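Equipment Review: The Mnguni Desk Mat, Dark Grey
Prepared for the Ernton Workplace Furnishings Panel
Reviewer: Titilayo Nwachukwu
15 June 2026

Purpose of the review

The Panel was asked to advise whether the Mnguni desk mat should be added to the list of approved desk accessories for staff and visitors at the Ernton site. The request came from the Ascombe wing, where light-coloured desk tops have been marked by cups, food containers and the feet of lamps. Six mats were purchased and issued in May. They remained in daily use for the whole of that month and were inspected at the end of it.

The mat is rectangular, dark grey and supplied rolled in a cardboard tube. It is sold in one size only. Departments with smaller desks should measure before placing an order, as the supplier does not accept the return of a mat once the tube has been opened.

Laying and fit

On delivery, the mats held a pronounced curl at both ends. The instructions advise leaving the mat face down overnight. In four cases this was sufficient. The remaining two required a second night with books placed at the corners, after which they lay flat and did not lift again.

On the standard desk the mat takes up most of the working surface. Users who keep a lamp at the back of the desk will wish to decide at the outset whether the base is to stand on the mat or beside it. Moving a heavy base once the mat has been laid tends to drag the edge out of line.

Daily use

The desks in the trial were used for ordinary purposes, including the eating of lunch and the unpacking of shopping, and users were asked not to alter their habits. Bowls, snack containers, carrier bags and tissue boxes were all set down on or near the mats in the course of a normal day.

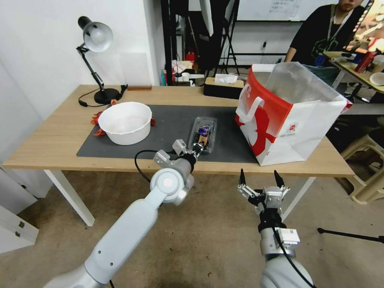

Can food be put down directly on the mat?

Wrapped food and food in a bowl or container may be placed on it without concern, but the supplier does not describe the surface as suitable for contact with unwrapped food, and the Panel advises against it.

Users commented favourably on the reduction in noise. A ceramic bowl set down on a bare desk can be heard across a shared office, and the mat deadens this considerably. Light plastic containers slid less than they had on the uncovered desks. Two users noted that paper bags with a damp base left a faint ring, which was removed with a cloth.

The dark colour conceals tea marks well. It does not conceal crumbs, dust or fibres from tissues, all of which show clearly under a desk lamp. Staff who prefer a desk that looks clean without attention may find this tiresome. A lighter shade is listed in the supplier's catalogue but was out of stock when the order was placed.

Cleaning and wear

Mats were wiped with warm water and a small amount of washing-up liquid. Drying took longer than expected, and papers should be kept off the surface until it is fully dry. The supplier states that the surface has been tested to 3,000 wipes. The Panel has no means of confirming this figure.

At inspection, five mats showed no damage. The sixth had a shallow dent where a lamp base had stood, and this had not recovered when the mat was examined again the following week. No edge had frayed or separated.

Comparison with the existing product

The Mania mat, at present the only one on the approved list, is thinner and lies flat at once. It is also noticeably more slippery, and several users in the Ascombe wing had already stopped using theirs. The Mnguni mat costs 65 pounds, which is considerably more than the Mania. For a desk used mainly for typing, the additional expense is difficult to justify. Where desks are also used for meals or for sorting goods, the thicker surface offers a clear benefit.

Recommendation

The Panel recommends that the Mnguni mat be approved for shared desks and for desks at which food is regularly eaten. The Mania should be retained for all other desks. Orders should be placed through the Ernton stores desk in the usual way, quoting the desk size and the room number.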